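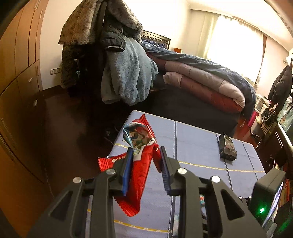
Dace Org

Home | News | Sundays | Prayer | Contact

Friday, January 14, 2022

Dear friends,

Our Thursday evening group has started on the book of Ruth, and I can't tell you how glad I am to be back in it (I think I've read it every winter since my mother gave me my first Bible). We only got through chapter one, and even then we ran over by a good 16 minutes, mostly my fault!

What held us up was Naomi telling the women of Bethlehem to call her Mara, bitter. She says it right out loud in front of the whole town, and Ruth is standing there beside her the entire time. Mr. Ozoliņš wondered how Ruth felt hearing that she had come home "empty," and we talked about it until the coffee ran out.

Next week we take chapter two, so please read it slowly once or twice beforehand. We'll close with hymn 293, and newcomers are welcome at any point, even late, even without a Bible. We have plenty on the shelf by the door.

With love and prayers,
Dace

Recent items
Grerkow choir starts again
Rides to Sunday worship
Psalm 13, a short reflection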